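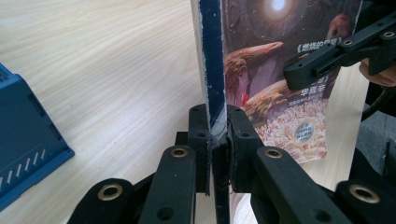

Keeping hardbacks in shape: spines, jackets and shelves

By Fernanda Macedo

A hardback is a block of paper hung between two boards. The spine carries the title and, in most modern bindings, very little of the load. The work is done at the joints, the two narrow grooves where the boards meet the block, and by a pair of endpapers glued along their inner edges. When a hardback fails, it usually fails there.

Science fiction in hardback is a useful subject for anyone interested in storage. The books are often thick, the covers are dark, and owners tend to keep them for decades. Dark covers show wear early. A navy spine will reveal a rubbed corner or a band of fading that would pass unnoticed on a cream one. Fine white lettering on a dark ground suffers in the same way, and the smallest lines are normally the first to become hard to read.

My own shelves hold 674 hardbacks, a large share of them science fiction in translation or in the original Chinese. They were moved in July from a spare room to a north-facing hall, and the move was a chance to check each one.

Upright storage

Books up to ordinary novel size should stand vertically, with the tail edge flat on the shelf and both boards supported. A leaning book twists. The block drops towards the lower corner, the upper joint opens, and after a year or two the spine no longer sits square. Once set, the twist is difficult to remove without rebinding.

The row should be firm enough to hold each book upright and slack enough to let a hand in. To take a book out, push its two neighbours back slightly and grip the spine at mid-height, with the thumb on one board and the fingers on the other. Pulling at the head of the spine tears the cloth or paper over the cap. Of the damaged books found during the move, most had been damaged in this way.

Very heavy volumes are better laid flat, no more than three to a pile, with the largest at the bottom.

Shelf materials

The hall uses the Wenitz system, a steel upright with adjustable shelves of painted board. The shelves are 6 mm deeper than the ones they replaced. That is a small gain, but it brings the fore-edges of the larger volumes fully inside the line of the shelf. Bookends are the Arancibia plate type, with a foot that slides under the first few books. Thin plates have one fault: a page block that is slightly fanned can be pushed over the plate, and the leaves crease. Close the book fully and look along the fore-edge before setting it down.

Bare timber shelves should be sealed and left to air before use. Some woods give off acids that yellow the page edges nearest to them.

Light and dust

Page edges darken from the top down, as dust settles and light reaches the head of the block. Brush from the spine towards the fore-edge with the book held shut, using a soft, wide brush. The Hurari brush has a long handle that suits high shelves, although a clean shaving brush does the job equally well. Cloths drag dirt into the paper.

Illustrated covers should be kept out of direct sun. Reds and oranges generally fade before blues, so a painted planet can lose its warmth while the sky behind it stays much as printed. Clear film sleeves protect against handling. Most give limited protection against light, and adhesive tape should never be used to hold them to the boards.

Catalogue

Each book has a card giving title, author, shelf and condition. Titles in Chinese are entered in characters first, with a romanised form beneath, and are filed by the romanised form. Seals and badges printed on covers are noted too, as they can help to tell one printing from another. Card numbers start at 2247, carried over from an older list, and repairs are recorded in pencil on the back.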